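Thread on relationship-specific investment and the hold-up problem, from a seminar I gave in November 2018. The case is the supply contract between Kivthorpe and its tool-maker, Hundivus.

1/ Set-up. Hundivus made moulds that fitted Kivthorpe's presses and nothing else. Once cut, a mould was worth its scrap value to any other buyer. The gap between the two values is the quasi-rent, and it is what the parties later argue over.

2/ The 1st contract fixed a price per mould and left design changes "to be agreed". Every change then became a separate negotiation. I count 127 of them in the file. Most were trivial. A few took longer to settle than the mould took to make.

3/ Standard prediction: Hundivus foresees this and underinvests. The file supports it up to a point. It kept using general-purpose machines well after dedicated ones would have been cheaper per unit at Kivthorpe's volumes.

4/ General-purpose tools keep their value outside the relationship. Hand tools are the limiting case.

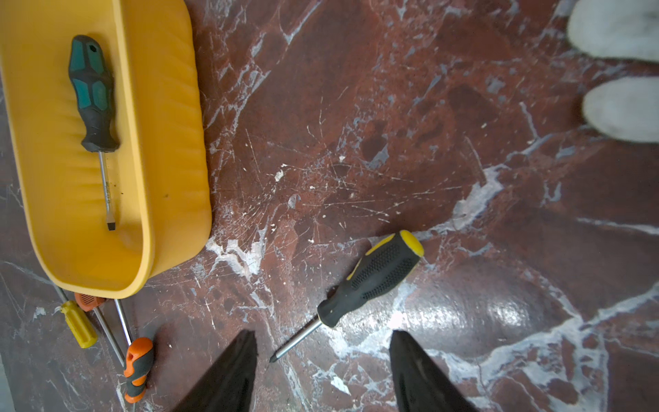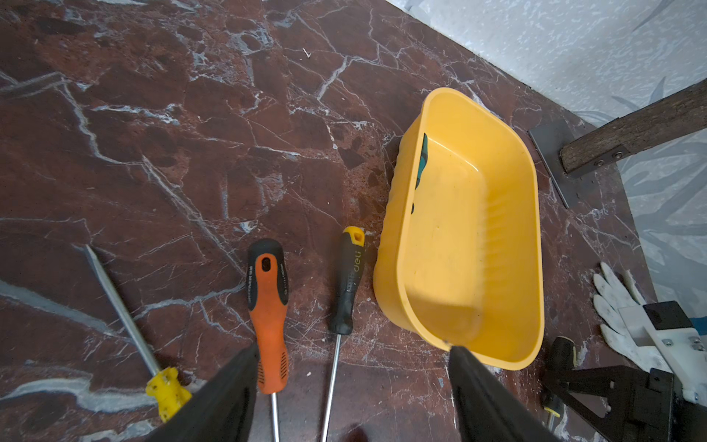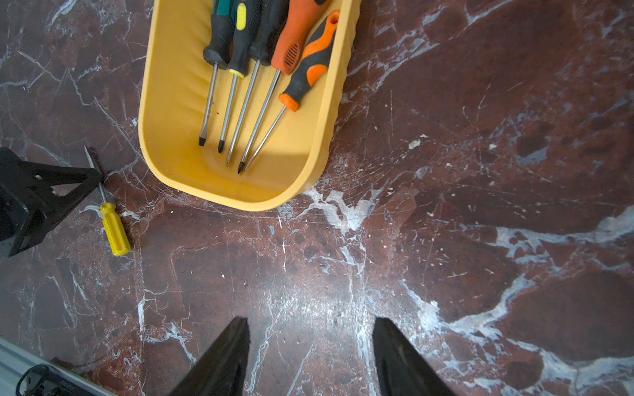

5/ Selim Aksoy objected that the underinvestment could be plain caution about demand. Fair. Orders were 600 units in the first year and 82 in the second. A risk-averse supplier would hold back under any contract, hold-up or no hold-up.

6/ To separate the two you need variation in contract terms with demand held constant. The Wutton plant gives you something close to that. Same buyer, same presses, but changes there were priced from a schedule attached to the contract.

7/ At Wutton the supplier bought dedicated machines early. One plant is one plant, so I would not put much weight on it. It does point towards the contract and away from demand.

8/ Why not integrate? Li's answer in the discussion was that Kivthorpe could not have run a tool room well. Ownership moves the bargaining inside the firm – it does not supply a skilled foreman.

9/ I mostly agree, but would add that integration blunts the toolmaker's incentive to cut costs. If Kivthorpe owns the moulds and the machines, the saving goes to Kivthorpe. Grossman and Hart set out the general form of this in 1986.

10/ Still missing: the October board minutes, which should show whether a purchase of Hundivus was ever costed. Without them I can't say if integration was rejected or simply never raised.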